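Re: [nalluvell-neighbors] Cotton Street bus stop
Sunday, May 2, 2021

> Does anyone know if the 18 still stops at Cotton on weekends? The
> sign says one thing and the app says another. I waited 20 minutes
> in April and gave up.

Hi all,

I ride the 18 most Saturdays to get to the Hubmann market (they open at 8 and the good bread goes fast!), so I can answer at least part of this. Yes, it stops at Cotton, but only till 8 in the evening. After that it goes straight up Derkach and you have to walk back down the hill, which I've done with groceries and don't recommend.

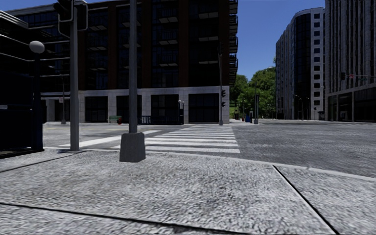 The app is still showing the winter times, I'm pretty sure. I wrote to the bus people about it and got one of those auto replies, so who knows. If a few more of you write in, maybe they'll fix it?

Oh, and if you're going in the morning, have your pass out before you get on. The driver on the early run likes to keep moving.

Also I still have tomato seedlings if anybody wants them. Porch, blue crate, help yourself.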